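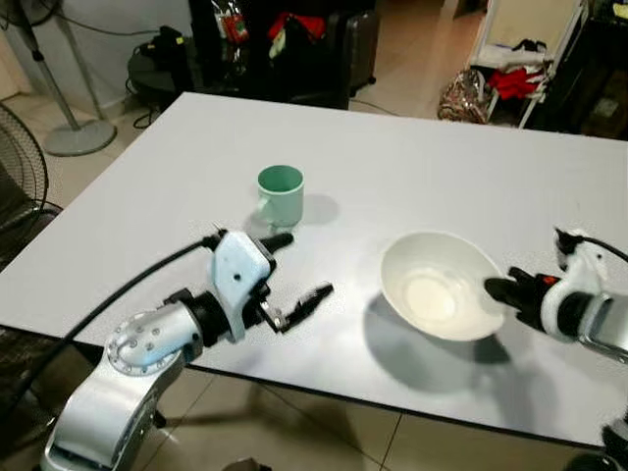 The parish of Mikden has been feeding people on Fridays since before anyone thought to write it down, and the entries that do survive are mostly complaints. The earliest, from 1403, concerns a tenant who brought eels to the Lenten table and took most of them home again. The supper itself has changed very little. You get soup, bread, and a reading you are supposed to listen to with your mouth shut. A plain white bowl and a green mug are all the tableware the meal requires, and anyone asking for a side plate is known at once to be from Huvard.

Huvard is the next parish along. It has a better roof, a worse organ and a settled belief that its own Friday supper came first. The claim rests on a single line in a bishop's register, which mentions "the customary broth" and which Mikden people say refers to a funeral. The two parishes have shared a priest for eleven years. He has preached on forgiveness more often than the lectionary strictly calls for.

I went in the second week of Lent, when the novelty has gone and Easter is still a rumour. The hall at Mikden smells of floor polish and leeks. There were perhaps forty of us on benches built for shorter people, and a grace that went on long enough for the soup to form a skin. Then a retired schoolteacher stood up and read from the life of a desert hermit who lived on five figs a day. I have never wanted a fig so badly.

The rule of silence lasts as long as the reading. In practice it is observed the way speed limits are. Salt is requested by pointing. A second helping is requested by looking sorrowful in the direction of the urn. One man opposite me conducted what I took to be a full conversation about a tractor using only his eyebrows.
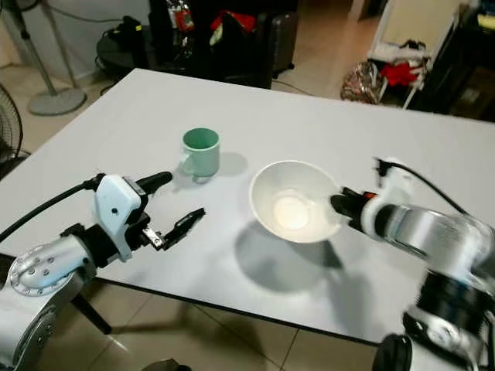

The supper nearly ended in 1549, when fasting tables with a whiff of the old religion about them were looked on with disfavour, and the churchwardens were asked to explain theirs. Their reply is still in the parish chest. It says that the people of Mikden gathered on Fridays purely because they were hungry, that the broth had no doctrinal content, and that the bread was not very good. This seems to have satisfied everybody. The supper carried on under the name of "the parish economy" for the next two centuries, and there are older people who still call it that.

What is eaten has been argued over far more than what is believed. Barley was in, then out, then in again after a bad winter. Fish was dropped when the river was fouled by the tannery and has never come back, though a motion to restore it is put forward most years and defeated by people who would have to gut it. The present soup is leek and potato for five weeks and lentil for one. Lentil week is poorly attended.

The money goes in a tin by the door. Until the war it went to the poor of the parish, who were largely the same people eating the soup, and there is a dry note in the accounts wondering whether the tin might be left out altogether to save time. These days it goes to a hostel in Jilley, the nearest town of any size, and last Lent it came to 200 pounds and a foreign coin. The hostel wrote a very nice letter. It was read out during supper, in place of the hermit, and I am told it was the most popular reading in years.

Jilley once tried a supper of its own, with candles and a choice of starters. It lasted 2 seasons. In Mikden this is mentioned with great charity and fairly often.

I asked several people why they came, and got answers that slid sideways. One woman liked not having to cook. Another came because her mother had, and her mother had come to get away from her father. The man with the eyebrows said he didn't hold with church much but he did hold with soup. Pressed a little, he said that he found it restful to sit in a room full of people and not be asked how he was. Then he asked me how I was, and we both looked at the floor.

The priest, for his part, worries that the thing is becoming a heritage attraction. There has been talk of a leaflet. A man from the diocesan office came in November to discuss signage and was given a bench at the draughty end, and the signage has not been heard of since.

Washing up is done by whoever sits nearest the kitchen, so the far benches fill first. I arrived late, knew no better, and dried. On the way out I put my money in the tin and was handed half a loaf in a paper bag, still the same recipe, they said, as the one the churchwardens wrote about. I had it for breakfast. The churchwardens were telling the truth.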